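工单:仿真单元 Plurneck 夹爪手指对不准,抓笔打滑
状态:处理中 → 待复测
提单:Aslı Karabulut
优先级:中(周五 Friday 前要能跑,后面有人排队用这个单元)
相关组件:Fudaner 夹爪模型 / Hauksdóttir 物理参数包 / Fornby 任务脚本

现象:抓马克笔,合爪以后笔往外滑,有时直接弹出去。同一个脚本上个版本没问题。换成空跑(不放笔)轨迹正常,关节没报错,日志里就一行 contact depth warning,刷屏。

已经试过:重启仿真进程,清缓存,重新拉一遍资产。没用。
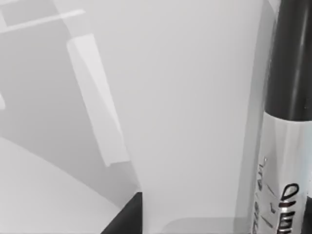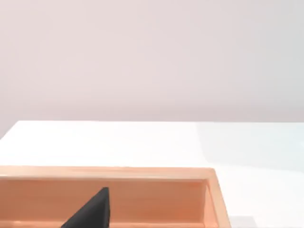
先写环境,免得又来问。
单元是 Plurneck 那套标准布置,桌子、木托盘、单臂、两指夹爪。五月份换过一次夹爪模型,从旧的简化手指换成 Fudaner 带倒角的那版。物理包没跟着换,还是老的。我怀疑就是这里,但先不下结论,一条一条排。

——— 记录 ———

09:10
复现。连跑 12 次,抓笔任务,随机种子固定。成了 3 次,其余全滑。滑的方向都一样,往手指外侧。不是随机的,那就好查。

09:25
看 contact depth warning。穿透深度每次合爪瞬间冲一下,然后被弹回来。典型的碰撞体和显示模型对不上。把碰撞体叠加显示打开(查看器菜单里,快捷键我老记不住),果然,手指碰撞体还是旧的方盒子,比显示的网格厚一圈。眼睛看着手指刚贴上笔,物理那边早就压进去了。

09:40
改碰撞体。用 Fudaner 资产包里自带的凸包,不要自己重新生成,自己生成的那个倒角会被抹平。
改完文件路径写错一次,加载不报错,默默回退到方盒子。。。浪费半小时。这个回退行为应该单独提一张单,加载失败必须报错,不能静默。Aslı 你有权限的话帮我提一下。

10:20
路径改对,再跑 12 次。成 7 次。好了一些,warning 没了,但还是滑。这回不弹了,是慢慢往下溜。

10:35
慢溜 = 摩擦或者夹持力。两个分开查,不要一起改,上次就是一起改的,最后谁也说不清哪个管用。

先看摩擦。Hauksdóttir 包里手指材质的摩擦系数读出来是默认值。材质名对不上,新模型的 link 名字改过,旧包按旧名字匹配,没匹配到就给默认。又是静默。记下来,和上面那张单写一起。
映射表加两行,左指右指各一行。注意大小写,这里是区分大小写的。

10:50
只改摩擦,夹持力不动。12 次成 10 次。
剩下两次失败,看回放,不是溜,是合爪的时候手指偏了,指尖先碰到笔,笔被推歪。这是另外一个问题,跟材质没关系。

11:15
查零位。夹爪开合的零位偏移写在单元配置里,新旧模型零位不一样。旧模型全闭是 0,新模型全闭时左右各有一点余量。脚本按旧的算,所以左右手指不是同时到。
重新标了一遍,步骤写在下面,以后换模型照着来。

零位标定步骤:
1. 停任务脚本,只留控制器。脚本在跑的时候标定值会被覆盖。
2. 手臂移到托盘上方的待机位,托盘里清空。
3. 夹爪全开,等读数稳住,记左右值。
4. 慢速闭合,速度档调最低,看到两指接触就停。记左右值。
5. 两边差值写进配置的 finger_offset,符号别弄反。弄反的表现是偏得更厉害。
6. 保存,重启控制器(不是重启整个仿真)。
7. 再开合三次,左右读数应该重复得上。重复不上回到第 3 步。

11:40
标定完。第一次符号弄反了,是的就是第 5 步说的那个。改回来。

12:05
夹持力看了一眼,上限原来设的 300,单位是脚本内部的计数不是牛顿,别直接拿去跟实机比。暂时不动。如果复测还有溜的再说。

午饭。

13:20
物理步长也对了一下。新碰撞体面数多,步长太大接触会抖。原来控制频率 100,物理子步没细分。把物理子步调密一些,控制频率不变。单次任务变慢一点点,能接受。
顺便:渲染和物理是分开的频率,有人之前把渲染频率调高了以为能解决抖动,没关系的,别再调那个,只会更慢。

13:45
开长跑。目标 2000 次,随机位置,随机朝向,笔放桌上和放托盘里混着来。放后台,日志落盘,只存失败的回放,不然盘又满了。

15:30
跑了几乎 300 次,先看一眼中间结果。失败集中在一种情况:笔紧靠托盘边框,手指下去的时候会蹭到内壁。这个是 Fornby 脚本的抓取点选择问题,它没算手指厚度(还是按旧手指的厚度)。
脚本里 finger_thickness 写死的,找到两处,一处在抓取规划,一处在避障。两处都要改,只改一处会出现规划说能抓、避障说不行,然后原地发呆直到超时。

15:50
改成从模型读取,不再写死。停掉长跑重新开,旧数据不要了,混在一起没法看。

16:10
手腕相机视角也核对了一下,新模型手指比旧的宽,近处会挡掉一块视野。识别那边用的遮罩还是旧轮廓,手指边缘有一条没遮住,偶尔被当成物体的边。遮罩按新模型重新导出,左右手腕位置翻转都要各导一张。这个不影响合爪,但会影响抓取前的定位,一起改掉算了。

17:00
收工前状态:
- 碰撞体:已换,已确认加载
- 材质映射:已加
- 零位:已标
- 物理子步:已调
- 手指厚度:已改成读取
- 遮罩:已重导,没验证
- 夹持力:没动
- 长跑:进行中

改动都在分支上,没合主干。长跑过了再合。中间谁要用 Plurneck 先吱一声,别直接把我的进程杀了。

——— 回复 ———

Aslı Karabulut:
收到。静默回退那张单我提了,碰撞体和材质写在同一张里。两个问题:一、finger_offset 是每个单元各写各的,还是跟着模型走?二、旧模型还留不留,另外那个单元还在用。

回:
一、现在是每个单元各写。应该跟模型走,但改起来要动配置结构,这次不搞。先在配置里加一行注释写明是哪版手指标的。
二、留。别删。旧物理包也别删,他们是一套的。要换就模型、碰撞体、材质映射、零位四样一起换,缺一样就是今天这个样子。

Aslı Karabulut:
遮罩验证我来,你把导出参数贴一下。另外失败回放存哪个目录?上次那个目录没写权限,跑了一晚上什么都没存下来。

回:
参数在分支的 readme 最下面。回放目录换过了,启动脚本里先写个测试文件,写不进去直接退出。今天跑之前试过,能写。
看遮罩的时候注意夹爪全开和全闭都要看,半开的时候手指边缘最容易漏,也截几帧。

Aslı Karabulut:
OK。复测通过我来关单,有失败的我把种子号贴在下面。

回:
行。贴种子号的时候把分支提交号也带上,不然复现不了。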